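Home | Club | Rides | Results | Minutes | Contact

Burance Cycling Club: Minutes of the September meeting
September. Posted by Princess Aquino, secretary

Meeting opened at 7 p.m. Minutes of the last meeting were accepted with one fix: the Fisa loop is to be listed as a no-drop ride.

1. Hill climb. Entries stand at 29. The road up Skastska will be closed to cars for two hours. Riders go off at one-minute intervals, juniors first. Enriquez has offered to lend the timing clock again.

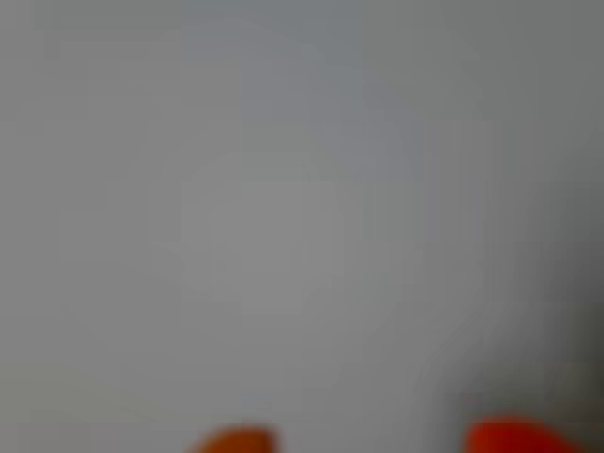 Gray surface, with two colored tips at the bottom.

2. Road race. The county wants a second lead car before it will sign the permit. Agreed to pay up to $300 for this. The feed zone moves to the far side of the bridge, as riders were bunching on the old corner.

3. Team kit. Long-sleeve jerseys are delayed. Members who paid in advance may have a refund or wait. A motion to change the color of the shorts failed.

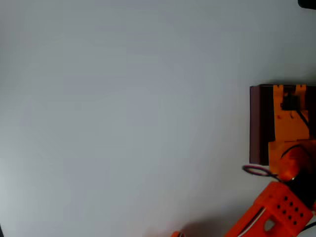
The old shorts can still be ordered at the current price until the stock is gone.

4. Winter training. Indoor sessions begin after the hill climb. Bring your own trainer and a mat. Start time to be settled by email.

5. Other business. Two riders asked about a women's start in the spring series. Carried over to the next meeting.

Meeting closed at 8:40 p.m.

Comments (3)

pedalpat: Is the Skastska start at the gate or the lower lot?

P. Aquino: Lower lot, same as last year.

rwk: Please put me down for a refund on the jersey.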